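Home News Gadgets Reviews Forum

Robots move on to the shoe cabinet, one pair at a time

Mon 2 March | 11 comments | 2 shares

Anyone who has tripped over sneakers in a dark hallway may take comfort in the news from Tarkcombe, where the household chores group at Golum has started on footwear. The group spent the winter on dish towels. The dish towels, by most accounts, won.

The new job sounds simple enough to give to a six-year-old, and often is. Pick the shoes up off the floor and put them in the cabinet, in pairs, facing some agreed direction. Golum has two arms on it, which is the number most parents use, and has logged 3,332 attempts since September. Project lead Cempaka Khoo would not say how many of those ended with a shoe on a shelf. "A good many ended with a shoe," she offered.

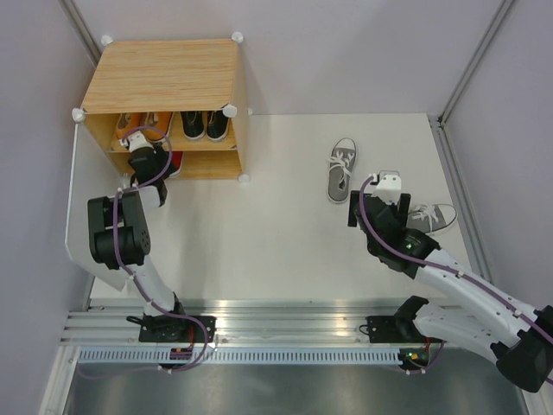 Why shoes are hard

Laces, mainly. A mug keeps its shape when you grab it, while a sneaker with its laces spread around looks a little different every time it lands on the floor. Then there is the matter of left and right, and of orange going with orange and black with black. Reynaldo Espiritu, who writes the software, says matching by color is the easy part and that he looks forward to the day someone hands him two pairs in the same gray.

The cabinet door is another headache. For now the trials start with it open, a luxury few hallways can promise. Closing it is on the list for the fall, along with boots.

Rival outfit Dundon claims its own machine can tidy a full entryway, though its demo video is sped up and stops just short of the umbrella stand. Neither company has named a price. Akosua Dankwa, who runs a shoe repair counter in town and was invited to watch a morning of trials, came away impressed by the patience on display. She still puts her own shoes away, she said, and was home for lunch.

Golum plans another 500 attempts before it shows the system to anyone with a checkbook.

Related
Dish towels: what went wrong
Tjoa delays its laundry folder again
Can a machine stock a shelf overnight?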